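The long wait for a spare part

When the belt went on Chathurika Navaratnam's tumble dryer she rang the shop that had sold it to her. The shop gave her a number for the maker. The maker gave her a number for a parts supplier, and the supplier told her the belt was not sold on its own. She could have the drum, the belt and the motor together, for a little less than the price of a new dryer.

She did not buy the set. She took the old belt to a stall in Vevergate market, where a man held it up against a rack of others until he found one the same length. It cost her £8. The dryer has been going ever since.

"I was cross more than anything," she says. "I had a broken thing in my hand and everybody agreed it was broken, and the only answer anyone had was to buy three things instead of one."

That was the start of the Vevergate parts list, which now runs to 3,750 entries and is used by people well outside the town. It is a plain table. Each line gives a part, the machine it came out of, its measurements, and what will do in its place. There are belts, door seals, brushes, knobs, hinges and a great many small springs.

What the list is for

Most household machines fail at a cheap point. A seal hardens, or a plastic catch snaps. The motor and the metalwork may have years left in them, and a person with an hour to spare and a screwdriver could put the fault right. Finding the part is the hard bit, as it may have a different number in every catalogue, or no number at all.

Navaratnam spent years in the stores of a bus depot in Cernance before she retired, and she set up the list the way she had set up her shelves. Parts are filed by size first and by maker second. A round belt of a given length is one entry, however many dryers it fits. People who send in a part are asked to measure it twice, once on the machine and once off, and to say which is which.

"Rubber lies," she says. "You take a belt off after ten years and it's longer than it was the day it went on. If you order by that, you'll get one that slips."

New entries go in every June and again at the end of the year. The next batch is due on 29th December, with 244 lines waiting to be checked. A good number of them are for vacuum cleaners, which she puts down to the hose fittings. There seem to be as many kinds of hose fitting as there are vacuum cleaners.
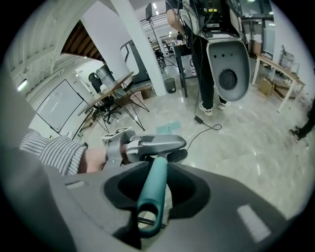
The trouble with glue

Ask anyone who mends things at home what has changed and they will talk about glue. Older kettles and radios were held together with screws. A newer one may be clipped, welded or stuck, and it can't be opened without leaving a mark. Some can't be closed again.

The list has a column for this. It is headed "Gets in with" and the entries are short: crosshead, star bit, thin knife, hairdryer and patience. Where the only way in is to break the case, the entry says so. Navaratnam will not leave such machines off. She would like people to know before they start, and if possible before they buy.

Not every part has a match. Control boards are the worst. Two washing machines from the same line, bought a year apart, can have boards that look alike and will not swap. The list gives the board number and stops there. For these she sends people to Drandham, where there is a workshop that will mend a board at a flat rate of £30 and send it back by post. It is cheaper than a new one, though the wait can be long.

There is also the question of safety. The list does not cover gas appliances or microwave ovens, and it says so on the first line. Every entry for a mains appliance carries the same note: unplug it, and wait. She has been asked to shorten the note and has refused.

Does it save money? Often, though not always. A new door seal for an old fridge is worth having. A new pump for a washing machine whose bearings are going is probably not. The best entries are the ones where someone has added a line on what else tends to wear out next - that tells you whether to bother.

Navaratnam still has the drum end of the list to sort out, as she puts it, and a box of unnamed hinges that came from a shop clearance. She has measured half of them.

Related items
How to read a rating plate
Door seals: clean, turn or replace?
Five screwdriver bits worth owning
Sharpening a mower blade at home

Comments

Paul
Found the catch for my dishwasher door on this list after two weeks of looking. Under "latches, small", not under "dishwasher", so do read how it is sorted before you give up.

oldtoaster
The point about belts stretching is right. I ordered by the old one and had to send it back.

M. in Drandham
Board workshop is good but ring before you post anything. They were closed for a fortnight when I sent mine and it sat at the depot.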